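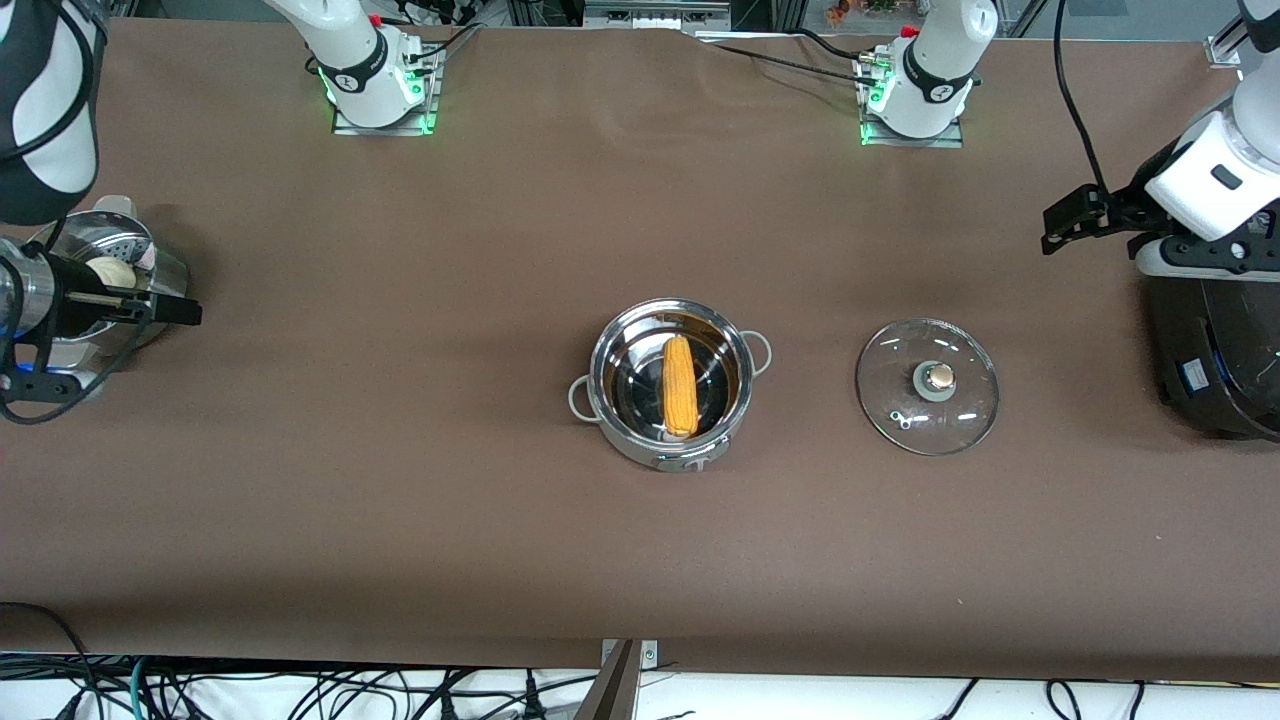 One ear of corn in the steel pot, glass lid to the side.

Brudwood wants 12 people to eat corn and argue with us about it

Every summer somebody prints that corn needs three minutes in the pot. Somebody else swears by ten, or by sugar in the water, or milk. We have read a lot of this advice and believe very little of it. The recipe desk at Brudwood is looking for home cooks in Naltonside who feel the same way, or who don't and are willing to have it tested.

You would come in for 2 sessions on Monday evenings. You'll taste plain corn, no butter and no salt, and write down what you think before anyone else talks. Then you'll cook an ear your own way while Mio Sakai keeps the clock. We don't tell you which batch is which, and please don't ask Reijo Ojala, he caves.

A good color proves nothing, by the way. Plump yellow kernels in tidy rows can still taste like wet paper — we want to hear about it when they do.

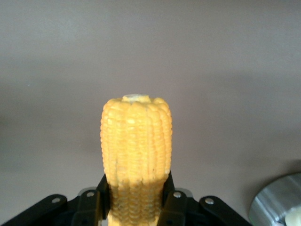

Who should apply

Adults who cook corn at home and can say "I can't taste a difference" without feeling bad. Professional chefs, please sit this one out. So should anyone with a corn allergy.

Pay is $29 a session, plus bus fare. It is not a career.

How to apply

Write to Rukhsana Durrani at the Brudwood recipe desk. Tell her how you cook corn and one piece of kitchen advice you think is nonsense. Skip the résumé.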